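About us > Who we are and what we test

Prokopenko Surface Testing

We are an independent laboratory testing worktops, table tops and other flat furniture surfaces for makers, fitters and buyers.

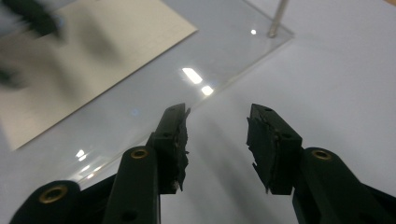 The laboratory was set up in Titham to serve joinery shops that had no means of checking a finish before it left the building. Most of the early work was scratch and stain testing on small panels. The range has since widened to cover edge sealing, heat marking, colour change under light and resistance to cleaning products. We do not make, sell or fit any surface, and we take no commission from firms that do.

Work is divided between two sites. Titham handles wear, impact and scratch testing, along with sample intake and all reports. Stokby holds the light cabinets and the damp rooms, where panels may stay for weeks at a time. Samples should be sent to Titham unless the order form says otherwise. Panels sent to the wrong site are forwarded on the next weekly van and the test start date moves accordingly.

What we test

Standard panels measure 100 mm by 100 mm. Larger pieces, including full table tops, can be taken by arrangement, but the edges must be finished in the same way as the goods on sale. We need eight panels for a full set of tests and one further panel, which is kept untested for comparison. Panels should be wrapped singly in plain paper. Bubble wrap can leave a pattern on soft lacquers and oils, and a panel that arrives marked will be logged as marked.

All samples rest for 30 hours in the intake room before any work begins. Oiled and waxed finishes need a longer rest, which is agreed when the order is placed. The age of the finish should be written on the form, counted from the last coat.

Stain tests use tea, coffee, red wine, vinegar, cooking oil and a mild bleach solution. Clients may add liquids of their own, supplied in sealed bottles with a safety sheet. Marks are graded by two members of staff working apart, under the same lamp. Where the grades differ, a third grading is made and all three are printed in the report.

Reports

A report gives the method, the room conditions, the grade for each panel and a photograph of each mark that can be seen at arm's length. We do not issue a pass or a fail unless the client has named the standard or the limit to be applied. Results apply to the panels received and should not be quoted for other colours or thicknesses in the same range.

Tested panels are stored for one year and then thrown away. Clients who want them back should tick the return box; carriage is charged at cost.

The Brarkcombe reference set

Brarkcombe is our library of aged surfaces. It holds 283 panels, each with a record of its finish, its age and the cleaning it has had. The set is used to train new graders and to settle queries about slow yellowing. It may be viewed at Stokby by appointment, except in August, when the panels are measured again.

We use cookies to remember your settings and count visits to this site. Accept | Manage cookies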